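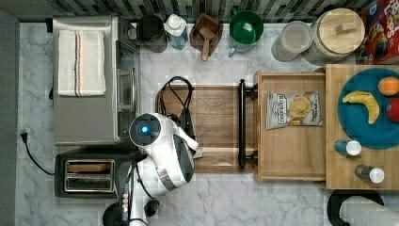 Toaster and toaster oven, kitchen counter

Hiding for the Search Dogs: FAQ

What is a hider?
You're the missing person! You go lie down in the woods somewhere, the dog comes and finds you, and you make a huge fuss of the dog. I've been doing it with the Stuno team for six years and I still love it.

Do I need to be fit?
Not very. Most of our spots at Makris are a short walk from the parking lot, though the ground gets rough past the old quarry. If hills are hard on you, tell me when you sign up and I'll put you somewhere flat.

How long will I be out there?
Nearly 2 hours is the longest I'd ask of anyone new. Young dogs get short, easy searches, so if you're hiding for one of those you might be up and down all morning (wear old pants).

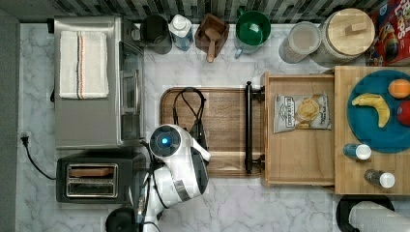

Page last changed: June

What should I bring?
Warm layers, a waterproof jacket, something to sit on, a drink and a book. We lend you a radio and a bright orange bivy bag. Please skip the perfume if you can — the dogs will find you anyway, but a couple of the handlers get fussy about it.

What do I do when the dog finds me?
Stay put and stay quiet until the handler gets there. The dog runs back to fetch them, barks, and brings them in. Then you get to throw the toy and be as silly as you like.

I'm nervous around dogs. Is that a problem?
It's probably not the job for you, sorry. They come in fast and some of them land on you. We always need people on the radio desk at Hirkix Hall, though, and that's a nice warm job.

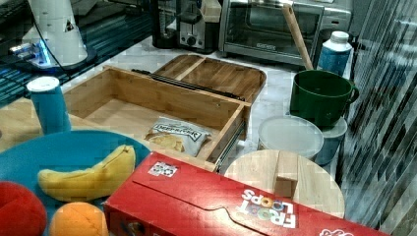 Froot Loops and toy fruit

Can my kids hide too?
Yes, with a parent right beside them the whole time. Kids are great practice for the dogs and they giggle, so the handlers have to work a bit harder to keep a straight face.

What if it's pouring?
We go. I only call it off for high winds or lightning, and I'll text everyone by 6 in the morning if that happens.

How do I sign up?
Fill in the form on the Skatero page and pick "hider" from the list. Give me five days or so to get back to you, as I do this around my regular job.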